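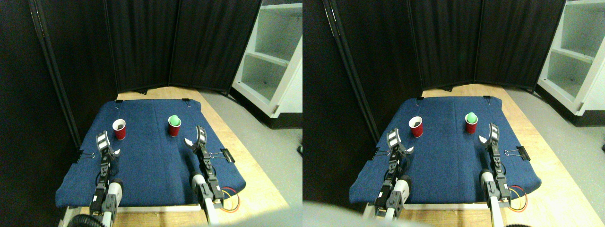
4 min read

I'm looking for a job coach to come and work with me at Dernis, and I thought I'd write the ad myself instead of sending out the usual page of bullet points.

A bit about us first. Dernis is a small supported employment service for adults with disability. I started here 11 years ago as a casual on the morning shift, and these days I run the community jobs side, so I'd be your supervisor (sorry in advance for my filing). Most of the people we support work part time in ordinary workplaces around town. We've got people at Gillix, the garden centre out past the showgrounds, and a crew who do packing and labelling at Vuvia. A couple of others have their own micro-businesses, mostly mowing and car washing.

The job is 5 days a fortnight to begin with, and there's a fair chance it grows once the new Gillix roster is sorted out. You'd be supporting 2 people at first, both of them starting new jobs. One is a very early riser, so some of your shifts will begin at 6.30 am. I won't pretend that's fun in July.

What you'd be doing most of the time is learning the job yourself, properly, and then helping someone else learn it. You might spend a whole week on how to read a delivery docket, or which bus stop to get off at and what to do if the bus doesn't come. Then you step back a bit. Then a bit more! I've seen lovely, well-meaning coaches come unstuck there, jumping in to finish the task when things get slow. Please be someone who can stand with your hands in your pockets.

You'll also talk to employers a lot. Supervisors change, the lunchroom gets moved, somebody buys a new label printer and forgets to mention it, and you're the one who has a quiet word and works out a fix. There's paperwork too - a short note after each shift and a longer review every three months. We use a program called Zhuravel for the notes and I'll show you how it works. It's clunky but you get used to it.

I don't mind much what you've done before. A Cert III or IV in disability or individual support is great, and if you haven't got one we'll talk about getting you enrolled. I've hired people out of hospitality, a shearing shed and a primary school office, and they were all good at it. You do need:

- a current driver's licence and a car you're happy to use (we pay kilometres)
- a disability worker screening check, or be willing to apply for one
- first aid, or do the course with us in your first month
- steel caps for the Gillix shifts - we'll put $200 towards boots and wet weather gear

Pay is under the award, with the level depending on your experience. Ring and I'll tell you exactly what that looks like for you.

If you have a disability yourself, please apply. Tell me what would make the interview easier and we'll do it that way. You're welcome to bring someone along, and I can send you the questions beforehand. The interview is a cuppa and a chat with me and one of the people you'd be supporting, who gets an equal say and asks much harder questions than I do.

To apply, send me a resume and a few lines about yourself, or just leave a message at the front office with your number and a good time to call. No need to address selection criteria. I'd like to have someone on board before the spring rush at the garden centre, so sooner is better.

Posted Aug 1, 2019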